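Zoltileo compares two finger sets for its hand-held gripper
February 13, 2026

Zoltileo has started a home trial of two finger sets for its hand-held gripper, using laundry as the test load. Each set gets 60 folds, and the company wants 4000 recorded grasps before it picks one.

A striped shirt on a bed is worked with a gripper in yellow fingers, with slots cut through them.

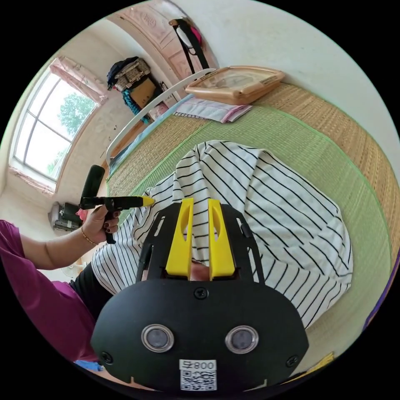 Thin cloth is the hard part

Knit shirts slide out of smooth tips, Zoltileo said, and stiffer fingers tend to pinch the mat underneath. Pairs of grippers are also being tried, with both tools near the same garment. 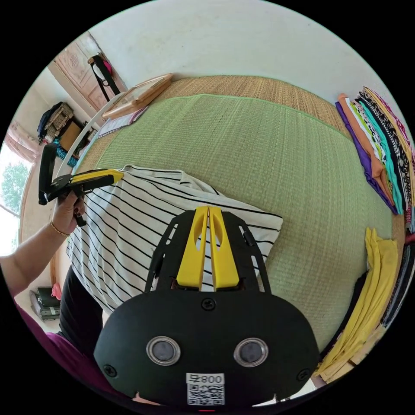

Maricruz Ledesma said she would like to see the Karasholm fingers run through the same 60 folds before anyone orders parts.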